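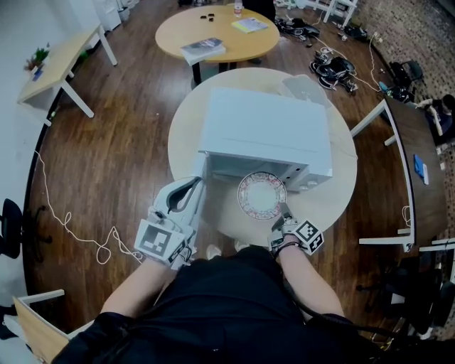 Plernis Guidelines

The Plernis Guidelines are a set of working rules for recording household tasks with hand-held grippers. They cover how a task area is laid out, how an operator holds and moves the grippers, and which recordings may be kept for training robots. The guidelines are named after the Plernis workshop, where the first draft was written by Funmilayo Chukwu and Deok-su Kang. They are voluntary and carry no legal force.

Background

Early recordings at the workshop were made without a common procedure. Operators started tasks from different positions, and some sessions could not be used when the markers on the grippers were hidden for long stretches. Chukwu reviewed a batch of 500 recordings and set aside 84 of them, most for hidden markers or missing start positions. Her notes became the first section of the draft. Forough Nazari later added the rules on appliances.

Scope

The guidelines apply to tabletop tasks done with one or two hand-held grippers. Typical tasks include moving a plate toward a microwave, opening a drawer and folding a cloth. Work with powered robot arms is left to separate safety rules.

Main provisions

Markers. Each gripper carries a fiducial marker cube near its base. The printed faces must be clean and flat. An operator who notices a loose cube stops the recording and marks it as void.

Cables and straps. A cable running from a gripper should follow the forearm and leave the wrist free to turn. Wrist straps are fastened before the first task. Cords on the floor are kept out of the operator's path — including the path behind the chair.

Appliances. A microwave used for practice is left unplugged unless the task calls for power. Its door must be able to swing without striking the operator or another object. Dishes are placed within reach of both grippers, and a chipped dish is replaced before work begins.

Pace. Movements are made at a steady speed. A single session may hold no more than 20 repetitions of one task, after which the operator rests or changes tasks.

People nearby. Other people may stay in the room if they have agreed to appear in recordings. Phone screens and papers with personal details are turned face down or removed.

Failed attempts

A dropped or misplaced object does not void a recording. The operator finishes the attempt if it is safe to do so, and the result is logged as a failure. Tullio Caruso argued for this rule during the second revision, on the grounds that corrections made by the operator are useful in training. An earlier version had required such attempts to be deleted.

Adoption

Solholm adopted the guidelines in full. Ogundipe uses them with a longer section on consent, written by Chukwuemeka Oyewole — this section was later offered as an optional annex.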